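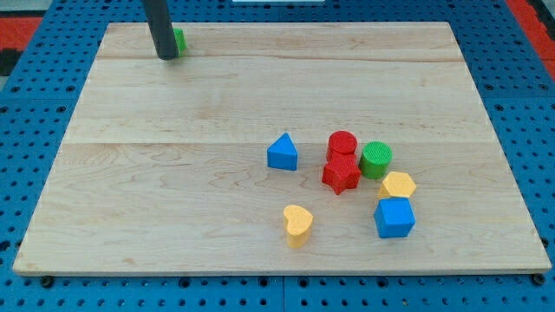 Chapter 6
Planning a Small Kitchen

Most kitchens are changed one piece at a time. A faucet is replaced, then a light, and ten years later the owner finds that the drawers still open into the oven door. This chapter deals with the layout of kitchens in apartments and small houses, where moving one cabinet usually means moving something else. Materials and finishes were covered in Chapter 5 and are mentioned only where they affect the plan.

After reading this chapter you should be able to measure a kitchen and draw it to scale, choose among the four common layouts, place the sink, range and refrigerator, and work out how much counter the household needs.

6.1 Start with what the room is used for

Before drawing anything, ask the people who live there what they do in the kitchen. The answers are often different from what the designer expects. Some households cook one large meal a week and reheat it. Others bake, or do homework at the counter, or keep the dog's bed under the window. Write the answers down and keep them with the drawings.

Herman Sitompul remodeled the kitchen of the Oei house for a family of five. The first plan had an island. When he asked who would cook, he learned that two adults cooked together every evening and passed each other constantly between the sink and the range. The island would have stood where they walked. He left it out and put a deeper counter along the window wall. The finished kitchen has fewer cabinets than the old one, and the family did not ask for more.

6.2 Measuring

Measure each wall at the floor, at counter height and near the ceiling. Walls in older buildings are seldom straight, and the smallest of the three numbers is the one to use when ordering cabinets. Mark the position of every window, door, outlet, vent and pipe. Note which way the doors swing.

Measure the appliances that will stay. Include the handles, and the space the door needs when fully open. In the Maststead apartments, which we return to in section 6.5, the refrigerators were measured with the doors shut. Once they were in place, 27 of the 61 kitchens had a refrigerator door that hit the wall before the vegetable drawer could be pulled out. The doors were rehung on the other side in August, at the builder's cost.

6.3 The four layouts

The one-wall kitchen puts everything in a single line. It takes the least floor space and needs only one run of plumbing and wiring, but the walk from end to end can be long. The galley has two facing runs. It suits one cook well and two cooks poorly unless the aisle is wide. The L-shape uses two adjoining walls and leaves room for a table. The U-shape gives the most counter and has two corners, both hard to reach into.

Chidubem Wike's drawings for the Dinard cottage, reproduced at the end of the chapter, show all four layouts tried in the same room. Study them before doing Exercise 1. The window and the back door stay in the same place in each drawing, and only the sink moves.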